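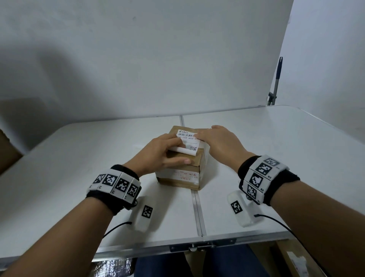
Month two with the Kumsa wrist kit from Detell. The pitch: you do chores, the wristbands track your hands, and one day a robot does the chores for you. Thread, for anyone tempted by the $818 starter set.

Two black bands, four marker tiles each, a white capsule hanging underneath, a cable trailing off each one. The tiles have tiny labels like R1 and R2, handy for those of us who put the left one on the right arm in February. Twice.

Peeling a shipping label is my favorite test. It curls, it rips, it leaves fuzz on the tape. Left hand pinches, right hand holds the box down. A toddler can do it. The Arnley arm I tried it on last year folded after 8 attempts, and so did the box.

Detell suggests 1,000 takes per task before you train anything. I'm at 800 on labels. My thumbnail would like to speak to a manager.

Good: bare hands! No gloves, so you can still feel the edge of the sticker. Setup is quick once you've done it wrong a few times.

Bad: the cables. You learn to reach for things like someone carrying soup. Also the knob under each band finds the table edge – every time.

Pomarton sells a cordless version for a lot more money. I asked for a loaner and got a brochure.

Verdict: keeping it. Decent tracking, dull manual, support answers email. Next up is packing tape, so I'm buying more tape.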